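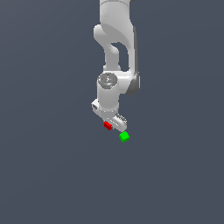 Funded Projects | Progress Reports | Heritage and Landscape

The Nondeden Weather Diaries: progress report to the Imhof Fund
April 3, 2025

Dear all at Imhof,

We are at the halfway point of the grant and I have been looking forward to writing this, as there is a lot to tell you! The short version is that the diaries are in better shape than we feared, the transcription is going faster than the plan said it would, and the contents are far richer than the sample pages we sent with our application. We are also behind on one thing (the map), and I have set that out properly further down.

Where we are with the transcription

The diaries run to 1,094 pages once you leave out the blanks and the endpapers. As of this report 666 of those pages have been typed up and checked by a second reader. The plan we gave you had us reaching the halfway mark by now, so we are comfortably past it, and the later notebooks should go more easily, for the simple reason that the handwriting improves. Whoever kept the first ones had a habit of writing in both directions across the page when paper was short, and reading those took a great deal of patience and a lot of turning the page round and round.

We have 15 transcribers working at the moment. Most do an evening or two a week from home, and a smaller group comes into the reading room at Clukis, where the originals are kept. The reading room group has turned into a very lively thing. People bring the words they can't make out and read them aloud to each other, and it's surprising how often saying a word in a local accent sorts it out when staring at it has not. "Clarty" was down in our notes as "cloudy" for a good month, which made one February look a great deal finer than it was.

Kenta Sugiyama has taken charge of the checking. His rule is that the checker never works on a notebook they have transcribed from, and every disagreement goes on a shared list with both readings kept. I was worried this would slow us down. It has, a little, but the list has become useful in its own right. When you can see that three different people all stumble over the same squiggle, you go back and look at every place it turns up, and that is how we found out that the mark we had been reading as a "7" on wind entries is a little flag meaning the wind had gone round since morning. Correcting those took most of a fortnight, and I would much prefer to have found it now than at the end.

What is in the diaries

I said in the application that these were records of rain, wind and frost kept by a family farming above the village, and that is still a fair description, but it undersells them badly. The weather comes first in every entry, usually a single line. After it comes whatever the weather had done to people's plans. Hay cut and then lost. A wedding party stuck on the wrong side of the beck. Washing brought in, put out again and brought in. There is one run of entries, in a very wet summer, where the writer stops giving the weather at all and simply puts "As before" until the page is full.

The frost records are probably the most valuable part from a scientific point of view. The first and last frosts are marked in the margin with a small cross nearly every year, and because the same field is named each time we can be fairly sure of where the observation was made. The field is still there and still called Nether Close. We walked up with the present tenant, who told us it's the first place on the farm to go white and always has been, so anyone using the data should bear in mind that it is a cold spot. We will put a note to that effect at the top of the published tables.

Snow is more difficult. Depths are given by comparison: over the boot, up to the second bar of the gate, level with the trough. Ferdinand Haslinger has been having a wonderful time with this. He has gone round measuring old gates and troughs all over the parish to get a sensible range for each phrase, and we now have a table that turns "second bar" into an upper and lower figure. He would like it to be clear that "over the boot" is hopeless, and that we should leave it in words. I agree with him.

Condition of the notebooks

You asked after our first letter whether any money would be needed for repairs. Three of the notebooks needed attention before they could be handled: one with a broken spine, one with pages stuck together at the lower corner, and one where mice had been at the cover some time long ago. All of them have been seen to and the cost stayed inside the sum we had put by. The stuck pages came apart cleanly and gave us most of an autumn we had listed as missing, which was a very good afternoon. The notebooks are now in proper boxes on a proper shelf, and I can't tell you how pleasing it is to see them there after so many years in a kitchen dresser.

Software

We are using Similex for the side-by-side view, with the page on the left and the typed text on the right. It took a while to settle in. The early difficulty was that people working at home could not always tell whether a page had been claimed by somebody else, and we had several typed twice. We now keep a plain list of who has what and send it round at the start of each week. It's a low-tech answer and it works. The pages that were done twice weren't wasted either, as Kenta compared them line by line and used the differences to write our guidance sheet.

The guidance sheet, incidentally, has gone from one side of paper to four. It covers spelling (leave it alone), crossings-out (type them, in square brackets), drawings (say that there is one and leave it at that) and the family's own abbreviations, of which there are many. "S.H.D." appears constantly in July and we were very slow to see that it stood for "some hay down".

The map

This is the part that is late. We promised you a map of the named fields and lanes, to be ready by now, and it isn't. The reason is that the names move. A field called Long Butts in the early notebooks is clearly in a different place from the Long Butts of the later ones, and there are two lanes that swap names at some point in the middle. We could have drawn something tidy and handed it over, but it would have been wrong, and people would have used it.

What we propose is two maps, one for the earlier notebooks and one for the later, with a short list of the names we can't place. Ferdinand has drafts of both. He has been taking them to people in the village who grew up on the neighbouring farms, and each visit changes something. He came back from the last one with half the lower slope renamed and a bag of rhubarb. We would like to move the map to the end of the grant period so that it comes out with the text. There is no extra cost involved. Please let us know if you are happy with this or would like to talk it over first.

Sharing the work

We held an open evening at Nondeden in the old schoolroom and it was packed. We read out entries for the same date across as many years as we had, and then asked people what they remembered of that date themselves, and the talking went on long after we had meant to lock up. Several people have since started their own weather books. The primary school has one too, kept by the window with a thermometer outside, and the children have taken to the old style with great enthusiasm. My favourite of their entries so far reads, in full, "Wind. Hat gone."

We have also been asked for a talk by a neighbouring parish that thinks it has something similar in a loft. We've said yes, and offered to bring boxes.

Money

Spending is in line with the budget. Scanning came in a little under, as the reading room at Clukis let us use their equipment outside opening hours, and travel has come in a little over, nearly all of it Ferdinand and his gates. The full statement is attached separately. We aren't asking to move anything between headings at this stage.

What comes next

Through the rest of April we will be starting on the last group of notebooks and finishing the corrections to the wind entries. After that the main jobs are the index, the frost and rain tables, and the introduction, for which I have far too many notes. We would also like to record some of the people Ferdinand has been visiting, talking about the fields in their own words, if they are willing. It wasn't in the plan, and it can be done within the time we have, but I wanted you to hear about it from us first.

Do come and see the diaries if any of you are up this way. The reading room can have them out on the table with a day's notice, and there is always someone in the group who will want to show you their worst page.

With warm thanks from all of us,

The Nondeden Weather Diaries project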